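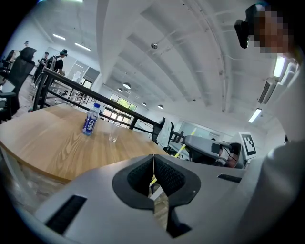

July, well water at the Dirley site

Started 7:40, second round of samples from the Karpenko well. Pump ran 20 minutes before the first bottle this time. Last round we gave it less and the iron came out high, probably from the casing.

Conductivity meter read 2938 on the first pass, same units as the sheet. Rinsed the probe, tried again, and it settled over 3000. The Fudik standard was opened in spring and should have been replaced by now. Opened a new one and recalibrated before writing anything in the table. Both early readings are struck out in the log, still legible.

Hardness strips are no use at this level, they go straight to the last color. Used the titration kit. Endpoint is slow to show, so add single drops near the end and swirl between them. Did 2 runs and they agreed well enough to keep.

Smell: slight sulfur at the tap, gone after the bottle stood open a while. Wrote it down anyway. The family says it is worse after rain.

Korkton well not done. Gate was locked and the key we have is for the old padlock. Need to call ahead.

To do
Label the duplicates, the ink ran on the last set. Use pencil on the paper tags.
Order more standard, small bottles, so they get used up before they drift.
Check whether the nitrate vials need to be kept cold. The sheet says yes and the box says room temperature.
Bring the long hose for Korkton, the tap is behind the shed.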